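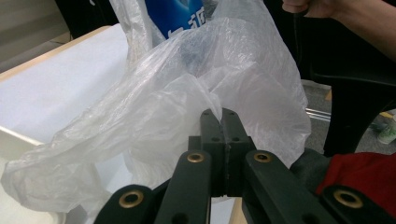 Sunil Debnath wrote back after our last report that he wanted less about meetings and more about whether people are getting their groceries home. I have tried to set it out that way this time.

Home Search this site Reports Grants Contact

Karnham Neighborhood Shopping Support
Progress report to the Rosser Fund, Feb 20, 2024

The service now covers Karnham and the east side of Flakstead. We have made 1567 deliveries under this grant, against a target of 1000 for the period. Most orders are small: bread, milk, canned goods, a few snacks. The average has gone down as people have learned they can order twice a week without being charged extra.

The Flakstead route was slow to start. The bridge was closed to vans for most of the fall and drivers had to go the long way past the quarry. It is open again, and a round that used to take five hours is back under three.
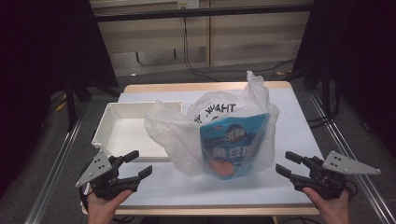 Late orders are still a problem. The cutoff is noon the day before, but over a third of phone orders come in after that, and we have been taking them anyway. From the end of February, late orders will move to the next round unless the person has nothing in the house. We will tell everyone by letter and again on the phone.

Substitutions caused the most complaints. Shoppers now call before swapping an item that costs more, and they write the swap on the receipt. Complaints have dropped since we did this, though it adds time in the store.

Spending is close to plan. Fuel went over in the fall because of the detour. We covered it from the printing line, which we had set too high. Wages and insurance are as budgeted. The second van needed 2 new tires and a battery, both paid from repairs.

We have not started the Follow phone check-in — the part of the grant meant for people living alone. The person we hired took another job before her first day. We have advertised again and would like to move that money into the next period. Please let us know if you need a separate request for this.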